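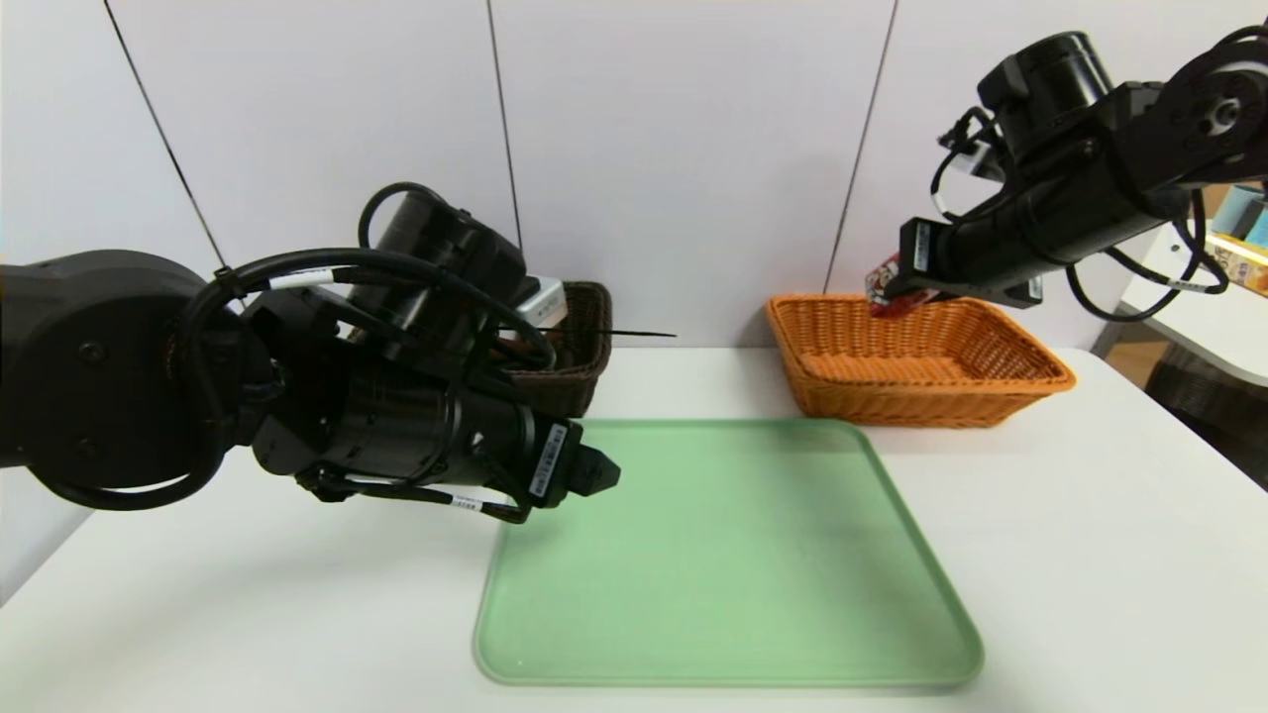
A light green plastic tray on a white tabletop.

Trays, Tubs and Baskets: Keeping a Small Laundry and Kitchen in Order

Apr 28, 2024

Most of the mess in a small house comes from things that have no fixed place to land. Mail, pegs, batteries, half a packet of seeds, the odd sock. A few cheap trays and tubs will deal with most of it, provided they are the right size and get emptied now and then.

Start with what you have

Pull everything out of the cupboard or drawer before you buy a single container. Put it on the bench and sort it by where it gets used. Scissors used in the laundry belong in the laundry, even if the kitchen drawer has always had them. Anything you haven't touched since last May can go in a box for the op shop.

Measure the shelf next: width, depth and the height to the shelf above. Write the numbers down. A cupboard that is 34 cm deep behind the door frame will not take a 35 cm tub, and plastic tubs are nearly always wider at the lip than at the base. Measure the lip.

Trays

Shallow trays suit things you pick up every day. Keys, sunglasses, pens, the tape measure. A pale colour makes small screws and earring backs easier to find. If a tray slides about in a drawer, cut a piece of non-slip matting to size and put it underneath, or use two dots of reusable adhesive at opposite corners.

Keep one tray spare for jobs. When you take apart a tap or a vacuum head, the parts go in the tray in the order they came off, and nothing rolls under the fridge.

Baskets

Baskets are better for soft things such as tea towels, cloths and hats. Woven ones hold dust, so give them a going over with the brush end of the vacuum every couple of months. Plastic ones can be hosed off outside and left upside down in the shade. Long spells in full sun make the plastic brittle and the handles go first.

Don't put damp cloths in any basket with a solid base. Hang them over the edge of the trough until they dry.

Cleaning plastic

For everyday grime, warm water and a squirt of dishwashing liquid are enough. Use a soft cloth. The green side of a scourer leaves fine scratches, and the scratches hold dirt.

Sticky labels: wet a cloth with hot water, lay it over the label for ten minutes, then peel from one corner. Rub what's left with a little cooking oil, leave it a while, and wash with detergent. Eucalyptus oil works faster but can cloud some plastics, so test it on the bottom first.

Tomato and curry stains: spread a paste of bicarb soda and water over the mark, leave it for an hour and rinse. Leaving the container in the sun for an afternoon will fade what remains. Some colour may stay for good.

Smells: crumple a sheet of newspaper into the tub, put the lid on and leave it overnight. Repeat if needed. Store tubs with the lids off and they will not get stale again.

White benchtops and tables

White surfaces show everything, though most marks come off if you get to them early. Wipe tea and coffee straight away. For a dried ring, lay a damp cloth over it for a few minutes before rubbing. Ballpoint usually lifts with a dab of methylated spirits on a cotton bud, followed by soapy water. Check an out-of-the-way spot first, particularly on painted furniture.

Dark plastic and rubber feet can leave grey scuffs. A clean white eraser takes most of them off. Felt pads under the feet will stop new ones, but replace them once they pick up grit.

Labels

Masking tape and a permanent marker will do. I used Kekent label tape for a year and it curled in the laundry from the steam. Plain painter's tape from Amley Hardware has held up better and comes away clean. Put the label on the front of the tub and leave the lid bare, as lids get swapped.

What to keep off the floor

Laundry powder, pet food and potting mix should all be up on a shelf or a low stand. Cardboard boxes draw moisture from a concrete floor and silverfish follow. If you must keep cardboard, put two lengths of timber under it so that air can get through, and look underneath whenever you sweep.

Next page: Getting candle wax out of a tablecloth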